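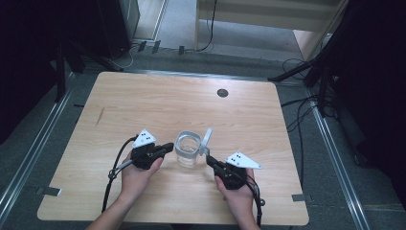 What does it take to build a pair of hand-held grippers in a shared workshop?
A set of flat linkage arms, threaded brass inserts, padding for the fingers and several weekends of bench time.

Members of the Tusgate workshop have put their second pair into use, Siv Rustad reported in October 2024. The design, named Bilus, closes two blocky fingers through a scissor linkage worked by hand. Each gripper carries its own camera, and the recordings are meant for training a robot arm later on.
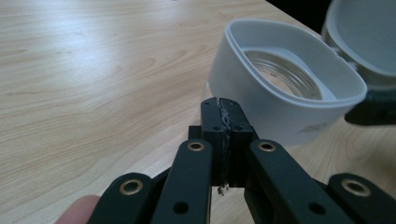 Rustad drew the arms in July and shortened them twice before the fingers met squarely. The parts for the pair came to 29 pieces, not counting screws. Devendra Bhatt did the assembly and set the brass into the arms with a soldering iron.

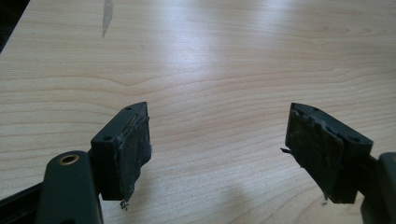 Grip material remains the weak point. The pads are glued to the inner faces of the fingers, and the top edge is where they start to lift. Bhatt plans to try a thinner sheet, wrapped over the tip and held by a screw – the finger blocks already have the holes.

The log stood at 3827 recordings last week, most of them jars, lids and small containers. Margit Ljungberg is sorting them by task.

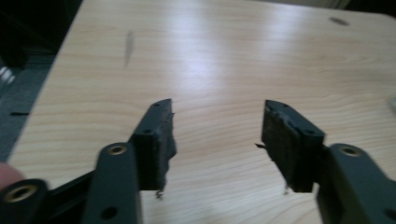
Bilus gripper with the fingers open, showing wear on both pads.

Drawings for the linkage will be posted on the workshop's page once the new pads have been fitted.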